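Every year in August, when my sister leaves me with her two boys and the house becomes impossible, somebody tells me that soon a robot will do it all. Last year I answered yes, maybe. This year I want to answer more carefully, because I have spent many evenings looking at what the robots do when they practice in simulation, and I think people who promise us a free afternoon should look at it too.

The practice is very modest. There is a small room made by computer, with a tiled floor, some furniture, and a few things that a person would put away without thinking. One of those things is yellow and round with a narrow neck. For me it is a matter of one second to pick up such a thing. For a gripper with two stiff fingers it is a real question where to hold it: the round part is too wide and smooth, and the neck is a good handle only if you arrive from the right direction.
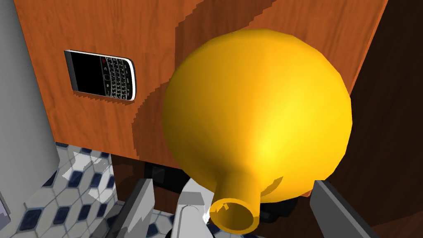 Fermín Daza wrote to me after I published a first version of this text and he does not agree. He says that I judge a child by his first steps, that the laundry machine also looked ridiculous to our grandmothers, and that he would gladly pay 3,529 dollars today for anything that picks up toys from the floor, even slowly. I understand him. But the laundry machine never had to find the laundry.

This is my main point. The machines we already have at home are good because we bring the work to them. We sort, we load, we close the door. A chore like tidying a desk is of another kind, it comes to you different each time. The phone is under the newspaper today, and tomorrow it is behind the lamp. Liment, the company where my cousin works in packing, bought a pair of arms from Arico for its line in Wullside, and they move 1,209 boxes in a shift without complaint. The boxes are all the same size and they come always from the left. 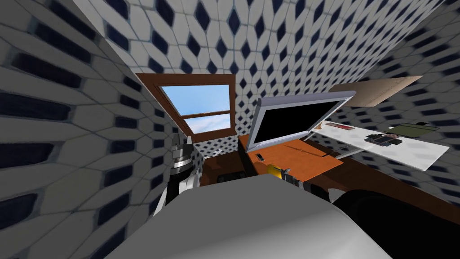 When Liment tried the same arms for returned goods, where every parcel is a surprise, the number went down to 112, and my cousin had to stand near them for the whole shift. I do not say it to laugh at the engineers. They knew it would be hard, and the sellers knew it less.

What do I expect then? I expect that for some years the robots will be useful in places where somebody already made the order, and that the kitchen and the children's room will remain for us. I would like that the people at Cruickshank, who advertise their home helper with a smiling family, show instead 4 ordinary tries in a row, filmed without a break. 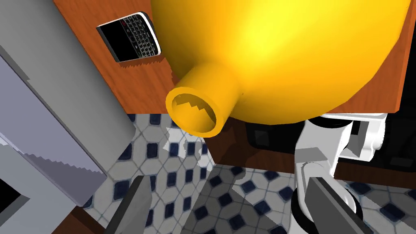 A yellow funnel, a phone and a gripper: tidying practice in simulation.

If I am wrong, I will be happy, and my sister even more. Until that time the boys have to collect their own things before dinner, and I have to ask them twice.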